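Keeping a Humanoid Cell Running: Set-up and Maintenance Report
Project group 9, Robotics Workshop Module

3. The cell

Our group took over the humanoid in November. The job we were given was not to write new behaviour for it but to set up the work cell, keep it in working order and write down how we did it, so that the next group could start sooner than we did. The robot is known in the lab as Polari. The task software is the Sutanto package, which we used as it came and did not change.

The cell is a standing desk against a wall, the robot on its feet beside it, and two baskets on the desk. The practice task is to move small items from one basket to the other. The desk height was set at 70 cm during the first session and then left alone. When it was changed by accident in our second week, every reach ended too high and we lost most of an afternoon looking for a software fault.

3.1 Positions

Baskets get nudged, so we needed a way to put them back. We tried tape first, but the fingers caught on the edges. Pencil on the desktop worked better. It can be rubbed out and redrawn, and it does not show up in the software's view of the table enough to matter. The marks should be checked before the first run of the day and again after lunch.

3.2 Cables

The cables gave us more trouble than anything else. They come off the top of the robot in a bundle and hang down the back and sides, and one long one runs away across the floor. Our first layout had it going straight to the supply, which pulled tight whenever the robot turned at the waist. We now lay it in a wide curve with plenty of slack.
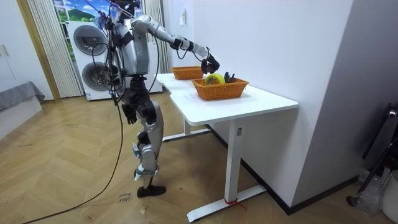 Figure 4. Right hand over the near basket, with the floor cable laid in a curve.

Before each session one person walks the cable from end to end and feels for kinks. A second person checks the bundle at the head while the joints are switched off. We found 2 worn sleeves this way and replaced both with split tubing from Clumov, cut a little long so that it could be tied at each end.

3.3 Right hand

The right hand does nearly all the work and needs the most care. In the third week the index finger began to close late. The fault log had 2816 entries by then, almost all of them the same warning from that finger, and we had been ignoring them. The steps we followed were:

Switch off the joints and support the forearm.
Take off the back cover of the hand and keep the screws in a tray.
Clean the finger tendon with a dry cloth and look for fraying.
Set the tension with the gauge, then move the finger by hand through its full range.
Refit the cover and run the open and close test.

The tendon was sound but slack. After tensioning, the warning stopped, and it had not come back when we handed over.

3.4 Arm calibration

We calibrated the right arm once a week with the Istis routine. It takes 9 minutes if the arm is already warm. A cold arm gave us offsets that drifted during the first few runs - we now let it move freely for a while beforehand. The left arm was calibrated only at the start and end of the project.

3.5 What is still open

The pencil marks depend on somebody remembering to look at them. A shallow raised edge around each basket position would be better, provided it is low enough for the fingers to clear. The desk controls should also be locked. We asked for a cover for the buttons but it had not arrived by the end of the project. Spare tendons and the tension gauge are in the top drawer, and the log sheets are kept with them.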